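Support > Guides > Flat-Pack > Rorncombe Tall Cabinet > Section 4: Panels, Seams and Cleaning

4. Panels, Seams and Cleaning

By this point the carcass should be standing, more or less square, and you should have stopped speaking to whoever was holding the other end. Section 4 covers fitting the outer panels and looking after the seam between them. Allow an hour. The box says half that, but the box was printed before anyone had tried it.

Before you start

You will need the soft mallet, the Fokent edge clips (bag C), a plastic scraper and two clean cloths. A metal scraper will also remove grime, along with the finish, and we don't sell the finish separately.

NOTE: Panels are off-white on both faces. The side with the grooved edge faces in. If you can see the groove once the panel is up, you have our sympathy and should go back to step 2.

4.1 Fitting the panels

1. Lay both panels on a blanket. Peel the protective film from the edges only, leaving the rest until the end.

2. Press the edge clips into the lower panel, 200 mm apart, starting from the left. They go in with a click. A crunch is a different matter; see Section 7, Replacement Parts.

3. Stand the lower panel against the carcass and tap it home with the mallet. Tap. The panel is not being punished for anything.

4. Lower the upper panel onto the clips and push down firmly along its whole length.

5. Check the seam from both ends. It should be a thin line, and it is allowed to look a little heavier in places. If it gapes by more than 2 mm, lift the upper panel off and look for the clip you forgot.

6. Remove the remaining film in one slow pull. Dispose of it before the cat finds it.

CAUTION: Don't run silicone along the seam to hide a poor fit. The panels need room to move in summer, and the bead will be grey by January anyway.

4.2 Cleaning the seam

Pale panels show everything. Most of what they show will collect in the seam, particularly in a kitchen or near a back door, and wiping across the surface with great enthusiasm only packs it in.

1. Mix one part Gusura cleaner with 50 parts warm water. Stronger is not better, whatever your father told you.

2. Dampen a cloth, wring it out properly and wipe along the seam, never across it.

3. Leave for 10 minutes. Have a cuppa.

4. Draw the plastic scraper lightly along the line to lift any dark specks. Anything that won't lift may be a small gap in the joint – leave it alone and go back to step 5 of 4.1.

5. Dry with the second cloth, including the corner where the panel meets its neighbour, which everyone skips.

NOTE: Slight changes in colour from one part of a panel to another are often down to the light in the room. Look again in daylight before ringing us.

CAUTION: No bleach, no scouring pads, no steam mop. The warranty is generous but it has met steam mops before.

Continue to Section 5: Doors, Hinges and Second Thoughts.

Contact Rorncombe Support | Copyright Rorncombe, September 2022 | Back to top

Related guides
Lui Wall Shelf: Assembly
Fokent Edge Clips: Removing and Refitting
Gusura Cleaner: Dilution Chart
Section 7: Replacement Parts
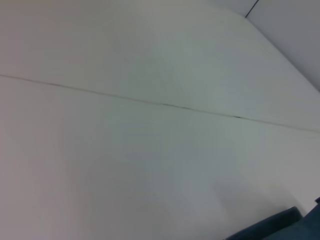
Fig. 4: Seam between upper and lower panels, with dark marks along the line.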